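3.2 Serving containers and bread waste

Bread was the most common item left over in the cafeterias we studied. Over two years, staff at the Clustport and Gündoğdu sites logged 3,519 returned portions, and rolls made up the largest share of them. Earlier work by Tsakiris on hotel breakfasts linked this kind of waste to how bread is offered, and we wanted to see if the same held for weekday lunch service.

Each site has 200 seats. At Clustport, rolls were set out in shared woven baskets, one to a table, and refilled on request. At Gündoğdu, guests took rolls one at a time from the counter. Prices, suppliers and opening hours were the same at both sites. The menus differed on 14 days in October, and we left those days out of the comparison.

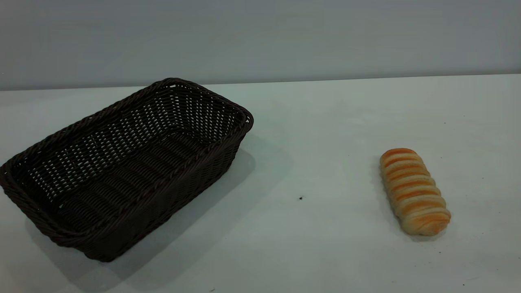
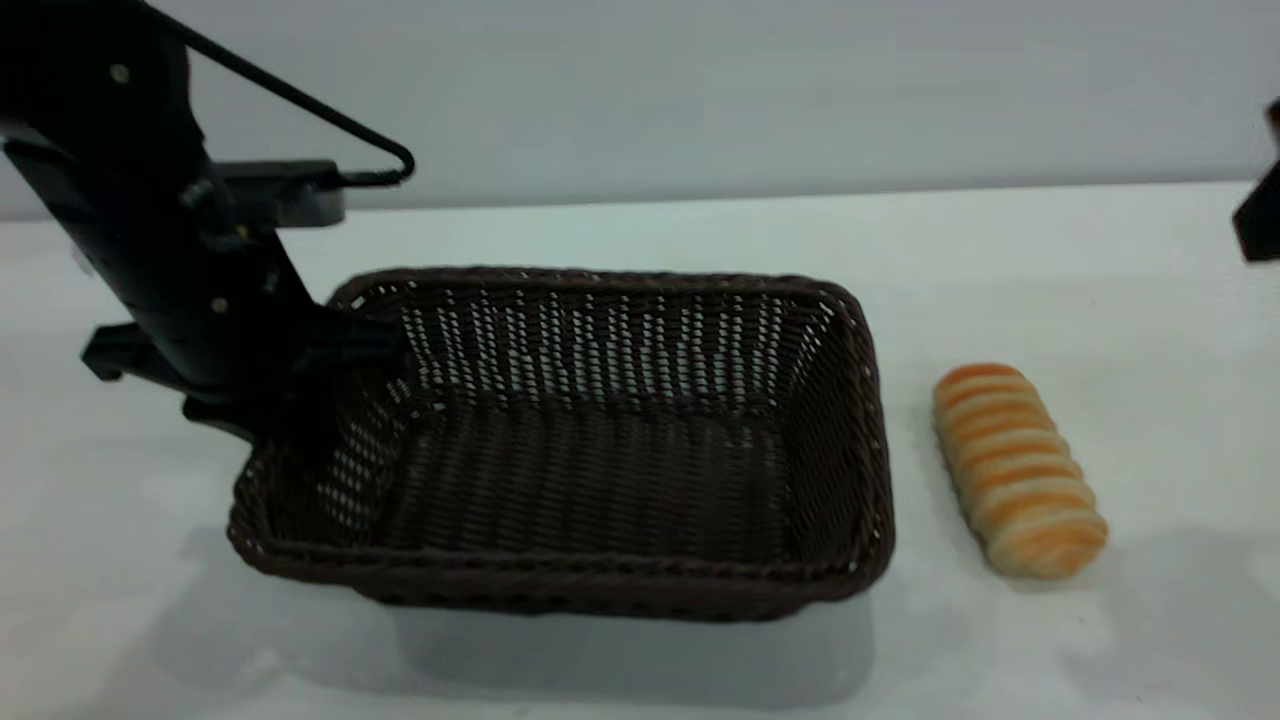
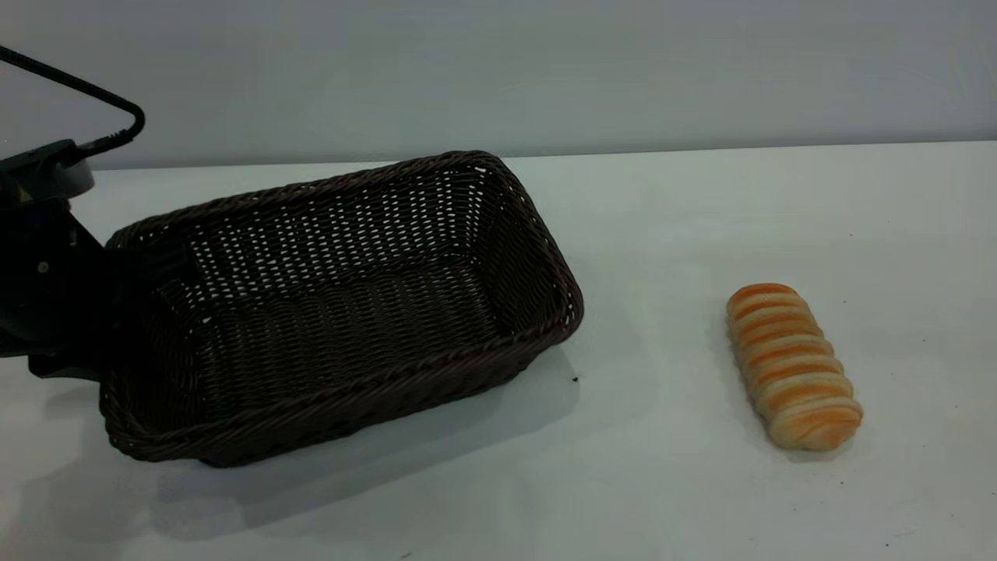

Figure 2. Rectangular woven basket on a white tabletop.

Guests who had a basket within reach took more rolls in the first minutes of the meal, before the main dish came. Many of those rolls came back with one bite missing or torn in half. Under the house rules, bread that has been on a guest's table can't be served again, so an untouched roll counted as waste too -- a point that kitchen staff brought up in nearly every interview.

Basket size also seemed to matter. Staff at Clustport said they filled a basket until it looked full, whatever the number of people seated. When the manager switched to a smaller basket for tables of 2, the amount of returned bread fell, though the trial was too short for us to separate this from the usual drop in visitors at that time of year.

We did not find a clear link between bread waste and the type of roll. Seeded rolls were returned a little less often than plain ones at Gündoğdu, but the reverse was true at Clustport. Guests there often said that they took whatever was on top. Section 3.3 turns to butter and spreads, which were logged on a separate sheet and weighed only at closing time.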